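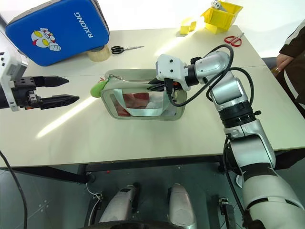 ROBOTIQUE – MAINTENANCE ET MISE EN SERVICE

Cellule bimanuelle à Clollier : la table, les doigts et les câbles

La cellule que Pallent exploite dans son atelier de Clollier manipule des objets souples. Elle comporte deux bras à six axes ou davantage selon la configuration, deux pinces parallèles, une caméra de tête et une caméra par poignet. Le programme en cours porte sur des pochettes à fermeture à glissière : saisir le bord, écarter l'ouverture, déposer ou retirer un contenu, refermer. Le matériau plie, glisse et ne revient pas toujours à sa place. Un écart de réglage qui passerait inaperçu sur une pièce usinée se traduit sur ces pochettes par une prise manquée.

Hooman Zamani assure la mise en service. Erlinda Tolentino tient le journal de maintenance et décide des arrêts. Le journal compte 391 entrées depuis l'installation. La majorité concerne deux sujets, les patins des doigts et le cheminement des câbles. Les réducteurs et les moteurs n'y figurent presque pas.

La table

Le plan de travail est fait de panneaux blancs juxtaposés. Le joint entre panneaux reste visible et traverse la zone utile. Lors du premier montage, il avait été traité comme un défaut d'aspect. Il a fallu revenir dessus après l'étalonnage : une différence de niveau au droit du joint déplace la hauteur de contact du doigt inférieur, et la consigne de descente calculée d'un côté n'est plus valable de l'autre.

La procédure actuelle impose de contrôler la planéité avant toute reprise d'origine. On pose une règle en travers du joint, puis un jeu de cales. Les pieds sont repris un par un et le contrôle est refait entièrement après chaque correction. L'origine du plan est ensuite palpée de part et d'autre du joint et les deux valeurs sont consignées. Si elles divergent au-delà de la tolérance inscrite dans la fiche, la cellule n'est pas remise en production.

La surface blanche a un second inconvénient : elle réfléchit l'éclairage du plafond. Des traînées claires apparaissent dans l'image de la caméra de tête, et un plastique translucide posé dans l'une d'elles perd une partie de son contour. Hooman Zamani a essayé un tapis mat. Le tapis se déplaçait sous l'effort latéral des doigts et a été retiré. L'exposition est désormais fixée manuellement, avec une valeur unique pour toute la session, et l'exposition automatique est verrouillée dans le fichier de configuration.

Les objets présents en fond de table, ruban adhésif, ciseaux, bac jaune, sont laissés en place pendant les essais. Leur position est libre tant qu'ils restent hors du volume balayé par les poignets. Ce volume est vérifié à vide, à vitesse réduite, après tout changement de hauteur d'épaule.

Les pinces

Chaque pince porte deux doigts noirs effilés. La forme en pointe permet d'engager un doigt dans une ouverture étroite pendant que l'autre reste à l'extérieur. Elle concentre aussi l'effort sur une petite surface, ce qui accélère l'usure des patins.

Les doigts sont démontés à chaque remplacement de patin. L'ordre retenu par l'atelier est le suivant :

Mettre le bras en position de service et couper l'alimentation de la pince.
Repérer le doigt gauche et le doigt droit avant desserrage.
Déposer les vis, nettoyer les portées, contrôler les filets.
Coller le patin neuf et respecter le temps de prise indiqué par le fabricant de la colle.
Remonter, serrer au couple, refaire le zéro d'ouverture.

La dernière opération est celle qui a été le plus souvent oubliée. Une pince remontée sans reprise du zéro ferme correctement sur un gabarit rigide. Sur un film mince, elle laisse un jeu résiduel et le bord s'échappe dès que le bras monte. Erlinda Tolentino a fait ajouter un verrou logiciel : après une ouverture du capot de pince, le contrôleur Hutow refuse le mode automatique jusqu'à l'exécution de la routine de zéro.

Le zéro est validé avec une bande de contrôle découpée dans une pochette réformée. L'opérateur la place entre les doigts, ferme à l'effort nominal et tire dans l'axe. La bande doit résister sans marquer. L'essai est répété sur l'autre pince avec la même bande, pour que les deux réglages restent comparables.
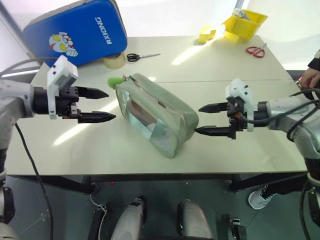
Les câbles et les supports de poignet

Les câbles noirs courent à l'extérieur des bras. La solution est accessible, peu coûteuse, et elle demande de la surveillance. Une boucle trop courte au coude bride la rotation du poignet et fausse l'estimation d'effort. Une boucle trop longue descend vers la table et finit par accrocher l'objet manipulé.

Le réglage se fait bras en extension maximale, puis bras replié, poignet tourné dans les deux sens. La longueur libre est celle qui reste sans tension dans la position la plus défavorable. Les colliers sont posés provisoirement, le cycle complet est joué à vitesse réduite, et le serrage définitif n'intervient qu'ensuite. Sur le bras droit, la longueur retenue au coude est de 565 mm. Elle est gravée sur une étiquette fixée à l'intérieur de l'armoire, avec le rayon de courbure minimal.

La fiche de contrôle prévoit un passage du doigt sur toute la gaine à la recherche de points durs. L'examen visuel seul a laissé passer une rupture partielle de conducteur sur la liaison de la pince gauche. Le défaut se manifestait par des pertes de communication brèves, poignet tourné, et jamais à l'arrêt. Trois échanges de contrôleur ont été tentés avant que le câble soit mis en cause. Il est maintenant remplacé de façon préventive, en même temps que son connecteur.

Les équerres blanches montées au-dessus des pinces posent un problème plus simple. Leurs vis sont petites et se desserrent sous les vibrations. Un marquage à la peinture, à cheval sur la tête de vis et la pièce, suffit à révéler une rotation. Il est contrôlé en début de poste. Toute équerre resserrée entraîne un nouvel étalonnage entre la caméra et la pince, même si le déplacement paraît nul.

Prise d'un bord souple

Le jeu de paramètres livré par Gatchalian, qui fournit la couche logicielle de commande, était calé sur des boîtes en carton. Trois valeurs ont été reprises : la vitesse d'approche finale, l'effort de fermeture et le délai entre fermeture et levée.

L'approche se fait doigts ouverts, l'axe de fermeture perpendiculaire à la paroi visée. Le premier contact est autorisé du côté extérieur seulement. Si le doigt intérieur touche en premier, il pousse la doublure, forme un pli, et la pince saisit deux épaisseurs. La pochette se soulève alors sans s'ouvrir. Le défaut est difficile à détecter par l'effort seul, la différence d'épaisseur étant du même ordre que la dispersion des patins. La caméra de poignet sert à lever le doute : la position du bord par rapport à la face interne des doigts est contrôlée avant la fermeture, puis une seconde fois juste après.

La fermeture à glissière complique la prise. Ses dents offrent un bon accrochage et usent le patin en conséquence. La consigne est de pincer la paroi à côté de la glissière chaque fois que la géométrie le permet. Les accessoires pendants sont traités comme des obstacles mobiles. Sur la pochette vert pâle utilisée à Clollier, le pompon fixé à la tirette a été conservé pour cette raison, et la sangle aussi. Les retirer aurait donné de meilleurs chiffres et un réglage inutilisable ailleurs.

Le remplissage compte autant que l'enveloppe. Une pochette garnie garde un bord relevé que la pince peut aborder par le dessus. Vide, elle s'aplatit et il faut passer par une reprise au ras de la table, avec un risque de contact du doigt inférieur. Les deux cas ont des programmes distincts.

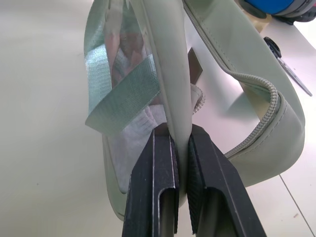
La texture des patins a fait l'objet d'essais séparés. Une surface lisse en caoutchouc tenait bien les films propres et perdait son adhérence avec la poussière. Une surface fortement striée marquait les parois minces. Le modèle retenu, à relief fin, est un compromis que l'atelier ne considère pas comme définitif. Il se nettoie au chiffon non pelucheux légèrement imbibé d'alcool, sans brossage. Le brossage arrondit le relief et avance la date de remplacement.

La durée de vie a été relevée sur des patins posés le même jour, à effort constant. Le premier décollement est survenu à près de 1 615 fermetures, sur le doigt extérieur de la pince droite. Le seuil de remplacement a été placé nettement en dessous. Erlinda Tolentino précise que cette valeur dépend de la colle et de la préparation de la portée, et qu'elle n'a pas de sens pour un autre montage. Les patins déposés sont conservés dans des sachets datés, avec le numéro du doigt.

Surveillance en cycle

Un opérateur reste en bord de table pendant les séries. Il replace la pochette entre deux essais et note les prises anormales. Sa présence impose une vitesse limitée et une zone d'arrêt côté poste. L'arrêt d'urgence est vérifié à la prise de poste, bras en mouvement lent, et le temps de réponse est enregistré par le contrôleur.

Les causes d'échec sont réparties en 5 codes : bord manqué, double épaisseur, glissement, contact table, accrochage de câble. Une première version en prévoyait davantage et les opérateurs ne les distinguaient pas de façon cohérente. Le code glissement déclenche un contrôle des patins dès sa deuxième apparition dans une même série. Le code accrochage de câble arrête la cellule immédiatement.

Les vidéos de poignet correspondant aux échecs sont relues par Hooman Zamani en fin de série. Les autres sont archivées sans relecture.

La prochaine intervention lourde est programmée en novembre. Elle comprend le remplacement des gaines sur les deux bras, la reprise des pieds de table et l'essai d'un doigt à pointe démontable, dont le plan est prêt. La pointe seule serait changée et le zéro d'ouverture conservé, à condition que la répétabilité du montage soit suffisante. Les mesures sur banc n'ont pas encore commencé.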